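Cleaning a Ceramic Washbasin Without Dulling the Glaze

I have been keeping notes on bathroom cleaning since we moved into the apartment, mainly because the water is hard and I was getting inconsistent results. The basin gets the most use of anything in the room, so it gets the most notes.

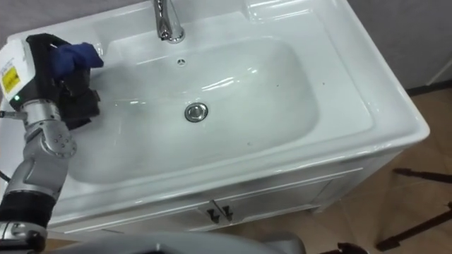
The short version of the method is cloth first, chemistry second. Most of what collects in a washbasin is soap film, toothpaste and dust. All three come off with warm water and a damp microfiber cloth if you get to them within a day or two. Left for a week, the soap film binds with the calcium in the water and you need an acid.

My current sequence:

Rinse the bowl with warm water for as long as it takes to wet the walls completely. Dry specks dragged under a cloth are what leave the fine gray marks people mistake for wear.

Wipe the rim and the back ledge before the bowl. Anything knocked off the ledge ends up in the bowl anyway.

Fold the cloth in quarters and use one face for each area: rim, faucet, bowl walls, drain. Refold between areas. I used to do the whole basin with a balled-up cloth and spent twice as long chasing streaks.

Work down the bowl walls in overlapping strokes and finish at the drain.

Rinse, then dry with a second cloth. In hard water areas the drying step matters more than the washing step. Every drop left to evaporate leaves its minerals behind.

For scale I use citric acid, one level tablespoon in two cups of warm water, applied with a soaked cloth laid flat on the deposit. Ten minutes is enough for a light ring around the drain. Vinegar works at a slower rate and smells for the rest of the morning. I tried the Wundport descaling gel in March and found no difference in the result, only in the price. It does cling better to vertical surfaces, so there is a case for it on the front wall of a deep bowl.

Keep acid contact on chrome short. Five minutes, then rinse thoroughly. Chrome plating is thin, and once the layer underneath is exposed there is no home repair. The collar at the base of the faucet is the usual trouble spot, as water sits in the joint. A strip of damp cloth pulled back and forth behind it, the way you would polish a shoe, reaches the side you can't see.

Overflow openings are neglected in most of the bathrooms I have looked at, mine included until last year. The channel behind the opening stays damp and grows a film, and that film is a common source of a smell that gets blamed on the trap. Once a month I pour diluted cleaner through it from a squeeze bottle, wait, and flush with hot tap water. A small bottle brush handles the opening itself.

Domed stoppers vary. Some lift straight out, some unscrew and some are held by a pivot rod under the basin. Check which one you have before pulling. Afonso Bettencourt, who did the plumbing in our building, told me he gets more calls about bent pivot rods than about blocked drains.

On cloths: I have been washing a set of Vato microfibers at 60 C with no softener and they have held up. Softener coats the fibers and you lose absorbency after a few cycles. Dark cloths hide stains but show lint and dried cleaner clearly, which I have come to prefer for checking whether a cloth is rinsed out. I keep separate colors for the basin and the toilet and store them on separate hooks.

Things I have stopped using on the glaze: powdered abrasives, the green side of a kitchen sponge, and melamine foam except on isolated marks. Melamine is a fine abrasive whatever the packaging says. It works very well the first few times.

The vanity top and cabinet get a barely damp cloth and an immediate dry wipe, particularly along the joint with the basin. If the silicone there has gone dark, cleaning won't recover it. Cut it out, let the joint dry for a full day and reseal. I'll write that up separately when I have redone ours.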